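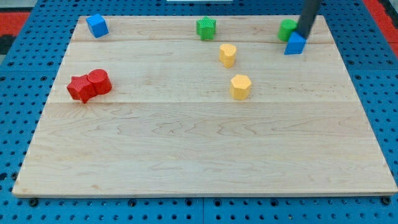
July, 11:40 pm
by Judite Louro

Can't sleep so writing. Second week on the sorting cell and I still don't know what my job is called. Badge says packer. Vũ calls me "operator" in front of the bosses and "hey" the rest of the time. The whole of Winero's back room is blocks right now, no real product, just blocks on the maple board till the thing can be trusted with the wooden toy sets for Pleltitz. Sat there this morning with the arm down on one of the blue cubes, the one by the green cylinder, and the red star and red cylinder shoved up against each other on the left, and I thought, that's the pair that would have taken me half a second. Hands know. You split them with a thumb. I typed "red pair touching" in the log like I'm supposed to and moved on.

The log. God. 73 lines today. I used to finish a shift with sore wrists and now it's sore eyes and a neck thing. Vũ says put the screen higher. Put it on a box of tape, helps a bit.

Meeting at two, everybody standing up, no chairs, so you know it's short. Tedix people on the speaker. The new line takes 52 sets an hour if the numbers hold, and they want 5 of us moved to "exception handling" by the fall. Five out of 20. Somebody asked what about the other fifteen and the speaker went quiet, then a lot of words about retraining. Wrote down "retraning, TBD, ask about pay grade." Didn't ask. Should of.

Odd part is I don't hate the arm. It's slow and kind of polite. No one yells at it. When it stops you go over, clear the fault, reset, step back behind the yellow tape, press green. My mother asked on the phone if it's scary and I said no mãe it's like minding a very careful child. She said children grow up. Ok, thanks.

What I miss is the talking. On the old bench there were four of us on each side, elbows basically touching, and you'd hear everything, who was getting divorced, what somebody paid for brake pads. Now it's me and Vũ and the fan. He wears one earbud. I've started bringing the radio, and he hasn't said anything so I guess that's a yes.

Good things, trying to be fair: no more lifting the full crates. Feet don't hurt. They let me change the order of the trays after I said the hexagons should come before the hearts, hearts being a pain to box, and Vũ put it in the same afternoon with my initials in the notes. J.L. Looked at that longer than I want to admit.

Bad: same money. New shoes required, had to buy them myself, keep recipt. Lunch moved to 11:15 which is not lunch.

Also the training module, still on part 2, the quiz logs you out if you take too long reading. Do it on the phone tomorrow on the bus.

Need to ask, in writing this time:
pay grade
who covers when Vũ is out
whether exception handling is nights

Left the window open downstairs I think. Going to check.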